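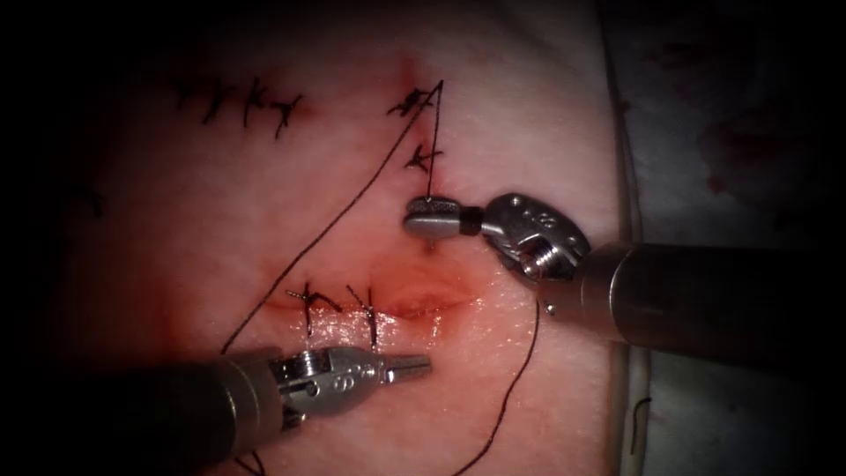

Two-arm suturing on a synthetic tissue pad, interrupted stitches in black thread.

Lists > Surgical Training Equipment > Messages > Suture pads and kits

We use cookies to keep you signed in to the archive. By continuing you accept our cookie policy.

Subject: Re: Vilter pads – worth the money?
From: Prasetyo Ngui
June 30, 2021

On the Stilodley thread Văduva wrote:

> We are pricing the Vilter kit against what we buy now from
> Celedier. The quote is $735 for the starter box, plus $269 for
> each refill. Has anyone run it with a two-arm setup? My worry
> is tearing when the arms pull on the knot. Our old pads split
> along the cut by the second session.

We bought the starter box in March and have used it with both arms since then. Tearing has not been a problem for us. The surface holds an interrupted stitch well if you take a decent bite, and you can put several short incisions on one pad, at different angles, before you throw it out. The picture is from one of ours with three cuts on it and one still partly open.

Two complaints. Long tails of thread get in the way on a pad this size, so cut your suture shorter than the booklet says. The refill price is also too high. We went through 2 refills faster than planned, and Vilter only discounts on orders over $3,000.

If you mostly teach knot tying, stay with Celedier. For needle driving at odd angles I would pay for the Vilter. Ask them for a sample pad first – they sent us one without any fuss.

Prasetyo

Filed under: Training models, Robotic suturing, Buying advice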